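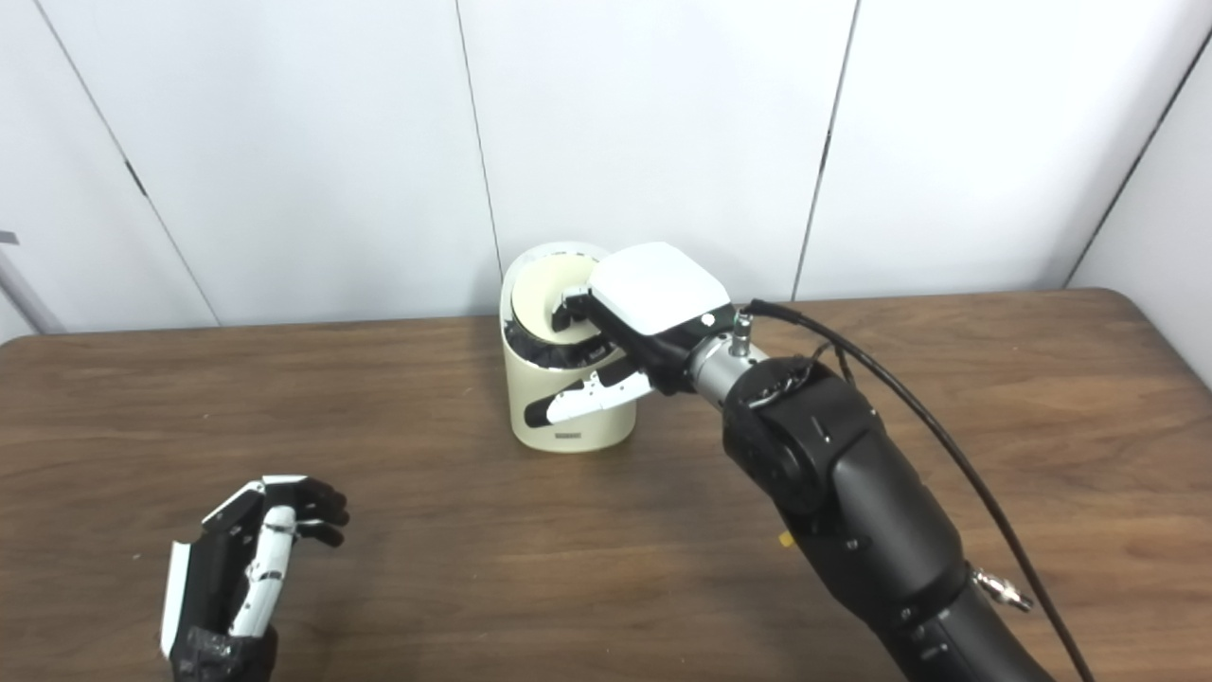
Ya-wen Chien
Desktop Support, Prundley

Ticket 324: Zonance upgrade pricing, license shows as expired after "free" upgrade
Opened: 3/26/23
Status: Waiting on vendor

Reported problem
Users who took the free Zonance upgrade get a banner saying the license has expired. Saving to the shared drive is blocked until they pay. The banner offers a "loyalty price" of $300 per seat with a countdown clock next to it. I reloaded the page and the clock started over, so I don't put much faith in the deadline.

Affected
6 laptops in the Lo office. All were bought after November with the old version installed, and by Zonance's own terms that should make them eligible.

Tried so far
Signed out and back in. No change.
Removed the license file and let it download again. Same file, same expiry date.
Clean install on one laptop. It worked until the first restart, then the banner came back.
Checked system clock and time zone. Both correct.

Vendor reply, first round
Support says the upgrade is free "for qualifying devices" and asked for proof of purchase. I sent the invoices. They then asked for proof of purchase. I sent the invoices again and pasted the serial numbers into the message body this time. 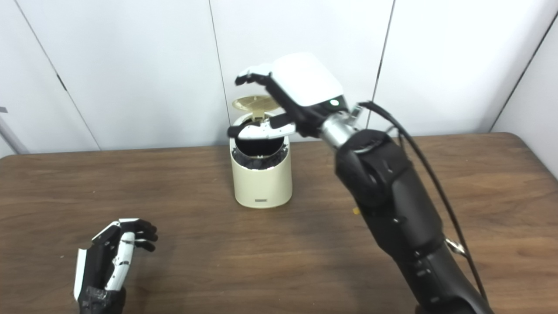 Second reply says our reseller, Clostar, registered the machines as refurbished and that this cancels the offer. Clostar says they registered them as new and sent me a screenshot of their order page. One of these companies has it wrong and I can't tell which from here. I have asked Zonance for a copy of the record they are looking at.

Workaround
Roll back to version 9 using the installer on the support share. Turn off automatic updates before the first launch or it will upgrade itself again. Saving works normally after that. Tested on two of the laptops.

Notes
Please do not click the loyalty offer. It charges the card on file with no confirmation page, and the refund form wants an order number that the receipt doesn't include.
The vendor marked their side of the case "resolved" after the second reply. I had it reopened.

Next step
Waiting for the registration record. If it shows the machines as new, I'll ask for corrected license files in writing before any of them go back on the current version.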